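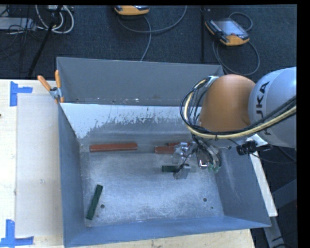
The box of blocks from Carnitz

26/04/2025

My sister called in March to say she was finally clearing out the upstairs closet in the Carnitz house, and did I want the blocks. I said yes before she had finished asking. I have a three-bedroom place with no spare shelf in it and no children under twenty, and I said yes the way you'd say yes to a slice of pie.

If you grew up in our family you know which blocks. They were our grandfather's idea. He worked at the lumber yard out at Lelberg for 17 years and used to come home with offcuts in his coat pockets, and on winter evenings he sanded them at the kitchen table over a sheet of newspaper (my grandmother had views on this). Then he painted them, mostly in whatever was left over from the porch or the fence, so the set never matched. There were reds from three different years. There was a green so dark we all called it black, and we argued about it at length.

We didn't build castles, or not often. My cousins and I built roads. We ran them from the foot of the stairs, past the radiator and all the way under the sideboard, and then someone would open the front door and the whole north end of the county would go. The long pieces were worth the most. You could trade one long piece for two squares and a turn with the good truck, and I once held on to one through an entire supper, tucked under my leg, while my brother looked for it.

I drove over to pick them up on a Saturday and of course it took all day, because you can't just collect a box from my sister. There was soup, and then a walk around the yard to look at the quince, and then she had found the old photo albums too, so we sat on the stairs with those until it was nearly dark. She'd forgotten about our aunt's yellow raincoat. I'd forgotten we ever had a rabbit.

I ended up home after nine with the box on the passenger seat - belted in, I'll admit it - and I spread everything out on the rug that same night. They smell exactly right. It's a dry, dusty, slightly sweet smell, and it put me back in that hallway so fast I had to sit down on the arm of the couch.

A few of them need work. Two have split along the grain, and one has tooth marks that I suspect are mine. My neighbor Afiq Nasution does a bit of woodworking in his garage and he came over to look. He told me to leave the paint alone, glue the splits and keep the whole lot well away from the heater. He also stayed an hour and built a very respectable bridge.

So for now they live in a basket next to the bookcase, and people pick them up. The man who came to fix the dishwasher stacked five of them while he was on hold with the parts company. My sister wants to borrow them back in summer when the little ones visit, and I've said she can, though I'd like the long ones returned first.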